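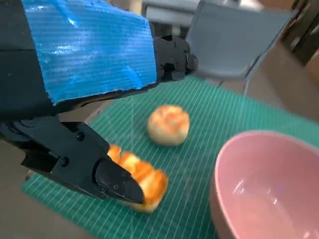 Keeping a games console clean and cool

Search tips
Enter keyword

A console that sits in a closed cupboard gets hot and noisy. Pull it out and leave a hand's width clear on every side, including the back. If it has to stay on a shelf, take the door off or leave it open while you play.

Switch it off at the wall before you clean it. Go over the vents with a dry paintbrush, then run the vacuum past them on its lowest setting. Don't spray polish anywhere near it. I do ours every 4 weeks, more often when the dog is moulting.

Controllers want a barely damp cloth and a wooden cocktail stick for the seam. Twist a bit of kitchen roll round the stick for the gaps under the thumbsticks. Eat first and play afterwards, and you'll have much less of this to do.
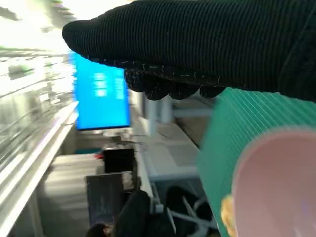
Pink bowl, with something ribbed and green beside it.

Small bits go missing faster than anything. Dongles, memory cards and spare thumb grips can all live in one bowl by the telly. Hanna Kuzmenko wrote in to say she uses 2 bowls, one for charged batteries and one for flat, and I've copied her.

Cables are best coiled loosely and tied with a strip of old stocking. Tight elastic bands perish and leave a sticky mark. Label both ends with masking tape, and hang 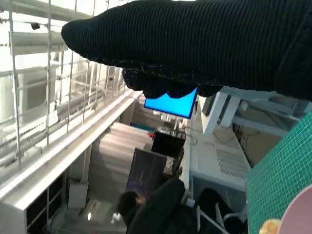
the long ones up instead of stuffing them in a drawer. Headsets can go on the same hook, band uppermost, with the ear pads wiped first.

Recent tips
Getting candle wax out of a rug
Rizal Jugah on mending a wobbly stool
5 uses for an old pillowcase

Contact | Copyright Jindgate Home Tips | Back to top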